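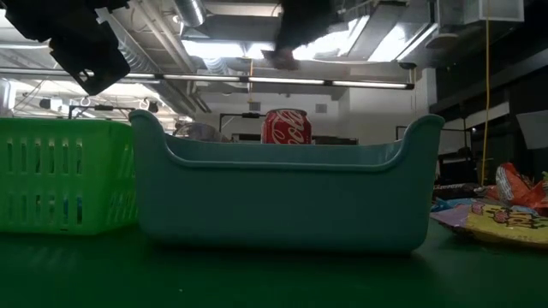 Figure 1. Tabletop sorting cell with a green basket, a teal bin and mixed packaged items.

Trernberg Technical Program
Automation Laboratory, Handout 3
Setup and Care of the Tabletop Sorting Cell
Revised 25 Jan 2021

1. Purpose
Students assigned to the Huvwood bench are responsible for its condition during their session. This handout covers preparation of the table, the gripper check and the routine care of the arms. Programming is treated separately in the Tarkulgate course notes.

2. Preparing the table
Wipe the tabletop and allow it to dry. Set the slotted basket and the solid bin side by side, with the low rim of the bin facing the front. Soft packaging goes to the right of the bin and rigid items go behind it. Bags should be left as they fall. Flattening them by hand alters the grasp heights and makes the session difficult to compare with earlier ones.

3. Gripper check
With the arms in the raised position, open and close each gripper three times. Listen for scraping and look for uneven travel. Fingertip pads are replaced at 1000 cycles or at the first sign of tearing.

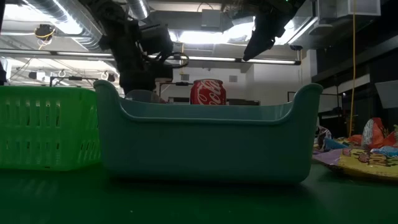
4. Cables
A cable must have enough slack for the wrist to turn fully in both directions. Move the arm through its range at reduced speed and watch the loop. If it tightens or catches, stop the arm, cut power and refit the clamp. Do not pull a cable free while the arm is energized.

5. Records
Enter the cycle count, any parts replaced and any faults in the bench log before leaving. Worn pads go in the tray marked Flores for inspection.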